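Atinga Suturing Practice Course
For surgical robot users at every stage, from Bemau

Home / Training and courses / Robotic skills / Atinga

Learning to sew with a robot is a bit like learning to write with your other hand. You know perfectly well what the letters look like, and you still have to sit there and make them, row after row, until your hands stop arguing with you. We have been helping surgical teams through that stretch for a good while now, and Atinga is the course we wish we'd had ourselves when we were starting out (slow, friendly, and with plenty of time at the console).

The course is built around one skill, stitching and tying with two wristed instruments, and it stays with that skill until you are comfortable. You'll pass a curved needle from one set of jaws to the other, learn to keep a long thread out of your own way, and tie knots that sit where you meant them to sit. There's no rush through a long list of procedures. We would much sooner you went home able to close one line neatly!

What you get

Each place on the course includes 4 half-day sessions at our Flultbridge training rooms, a printed workbook with wide margins for your own notes, and access to the Jonus film library for a year afterwards. The library holds 37 short films of suturing at close quarters, and most people tell us it is the part they go back to most. They are sorted by what the hands are doing, so if it's only your knots that bother you, you can go straight to the knots and leave the rest for a rainy evening.

We've kept the films plain. There's no music and no swooping titles, only the instruments, the needle and the thread, with a quiet spoken commentary you can turn off. Many of the exercises are shown from more than one viewpoint, and this makes a surprising difference when you are trying to understand how far apart two sets of jaws really are.
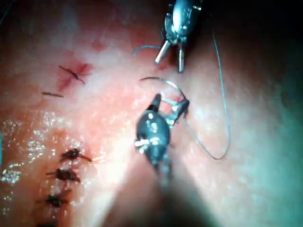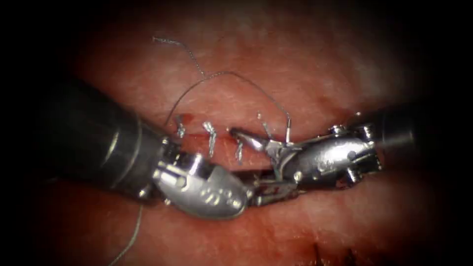 Two views of a line of stitches, with both instruments over the tissue and suture thread in view.

Who it suits

Atinga is meant for surgeons and senior trainees who already know how to suture by hand and have finished the basic console training for whichever system their hospital uses. Theatre nurses and first assistants are very welcome on the observer places, and we do encourage whole teams to come together if the rota allows it. A person who has watched a needle being turned the wrong way a dozen times becomes a very useful pair of eyes at the table.

If you've been away from the console for a while, do come too. Several of our regulars book a place after a long leave, and we have a gentler first morning for exactly that purpose. Tell us when you book and we'll put you in the right group.

How the sessions run

Groups are small, and everyone has a tutor close by. The first session is all about holding and turning the needle. The second moves on to thread: how much to pull through, where to lay the slack, and how to pick up a short tail without chasing it all over the place. In the third you tie, and tie, and tie again. The last one is yours to spend as you like, and your tutor will sit with you and go through a recording of your own work, stopping wherever you'd like to talk something over.

Tea, coffee and a proper lunch are included. Please let us know about allergies beforehand.

Prices and booking

Full place, with workbook and library: £1000
Observer place: price on request
Jonus library on its own: price on request

The next course starts in May, and we're also taking names for the one after. To book, fill in the form at the foot of the page or ring the Flultbridge office during working hours. You can move your place to a later course without charge if you give us two weeks' notice, and we'll always try to be kind about shorter notice than that, as we know how hospital rotas behave.

A few things people ask

Can we use our own instruments? Not on our consoles, I'm afraid, but your tutor can talk you through any differences.

Is there an exam? No. You'll receive an attendance certificate and a page of written comments from your tutor.

Can the library be shared across a department? Yes, with a team licence. Drop us a line and we'll work out a price.

Page last updated 20 April 2026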